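We use cookies to keep this site working and to count visits. Accept | Manage settings

Rosano method (cloth folding)

By the Madside Reference editors
Last updated April 21, 2025

The Rosano method is a way of teaching a two-armed robot to fold small pieces of cloth from recorded human demonstrations. It was developed at the Madside laboratory in Prollville and takes its name from the project under which it was first written up. The method belongs to the wider field of imitation learning, in which a robot copies the movements of a person who steers it through a task.

Background

Cloth is a hard material for robots. A rigid part keeps its shape when it is picked up, so its position can be described with a few numbers. A piece of fabric bends, stretches and hides parts of itself, and the same pull on the same corner may give a different result on the next attempt. Earlier work at Madside tried to predict the shape of the fabric with a physical model. The model was accurate for stiff cotton but too slow for use during a fold.
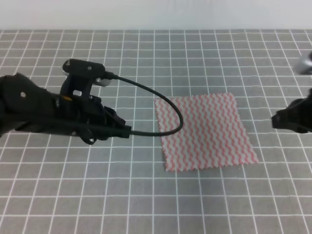
The Rosano project dropped the physical model and relied on demonstrations alone. Operators recorded 3000 folds, most of them on small swatches with patterned faces. Striped patterns were preferred in the early sets, as the bend of a stripe gives the learning system a clear sign of how the fabric is lying.

Method

Each demonstration is stored as a series of camera views together with the joint positions of both arms. The learning system, known as Pîrvu, is trained to predict a short run of future movements from the latest views. It carries out only the first part of that run before looking again and making a new prediction. This limits the effect of small errors, which would otherwise build up over the length of a fold.

Both arms are controlled by one network. In an earlier version each arm had its own, and the two often pulled against each other when they held the same piece of cloth – a fault that more training did not remove.

Results

In the September trials the method completed 90 percent of single folds on swatches of a kind used in training. A fold was counted as complete when the edges met to within 5 millimeters. On fabrics the system had not met before, the rate fell by nearly 20 points. Most failures came at the first grasp, when a gripper closed above the fabric or took up too little of it. 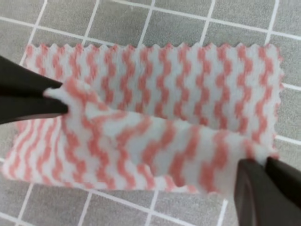

Pîrvu's reliance on patterned cloth has drawn criticism. One reviewer of the Rosano report wrote that the results say little about plain fabric, and asked that later trials include white and black swatches in equal number. The laboratory has accepted the point and lists plain cloth as its next subject of study.

Reader comments (3)

foldline: Does the success rate include runs where the robot dropped a corner and picked it up again? The article should say.

Madside Reference editors: It does. A second grasp is allowed as long as no person touches the cloth.

t_weaver: The section on the older physical model is too short. I would like to read more about why it was slow.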